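Grid Storage at Domier: A Conversation With the Director of Operations

The Domier electric cooperative has supplied its members from the Trolo hydroelectric station and a gas-fired plant for most of its history. In November its board approved a storage project at Killon, on the site of a retired coal yard. The director of operations spoke with the cooperative's newsletter about what the project will do, what it will cost members, and why the gas plant will remain in service.

The choice of storage over new generation was the first matter discussed. "Our annual supply is adequate," the director said. "The difficulty is the early evening, when demand climbs quickly and the river cannot be turned up at will. We were starting the gas units for a short peak and then shutting them down again. That is hard on the equipment and it uses a great deal of fuel for the energy delivered."

The Killon installation will be able to discharge 40 megawatts for three hours. The director was careful to distinguish between the two figures. "Members often hear the megawatts and assume that we can run at that level all night. We cannot. Three hours covers the evening peak on most days of the year. A long cold spell is a different problem, and the gas plant is still the answer to it."

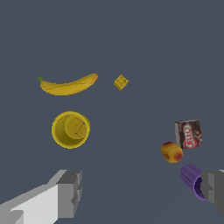
Cost and Contract Terms

The supply contract was awarded to Son, which will also maintain the batteries under a service agreement. The cooperative received several proposals and rejected those that did not guarantee capacity in later years. "Batteries lose capacity as they age," the director said. "We asked each bidder to put the rate of decline in writing and to accept a penalty if it was exceeded. Not every bidder was willing."

No separate storage charge will appear on members' bills. The project will be paid for through existing rates and through savings on fuel, which the cooperative will report each year. Asked whether those savings were certain, the director answered that they were not. "They depend on the price of gas. If gas is cheap for a long period, the payback will be slower. We told the board so before the vote."

Safety and Siting

Almost 600 members attended the public meetings or sent written comments, and fire safety was the leading concern. The battery enclosures will be set apart from one another, and the nearest house is 114 yards from the fence line. Local fire crews will be trained on the site before any equipment is energized.

"People asked fair questions," the director said. "Some wanted the project moved to Trolo. We studied that, but the transmission line there is already full during the spring runoff, and a new line would have added years to the schedule."

Site grading at Killon will begin once the county permit has been issued. The director expects the connection to the substation to be the slowest part of the work, as the main transformer has a long delivery time and has not yet been ordered.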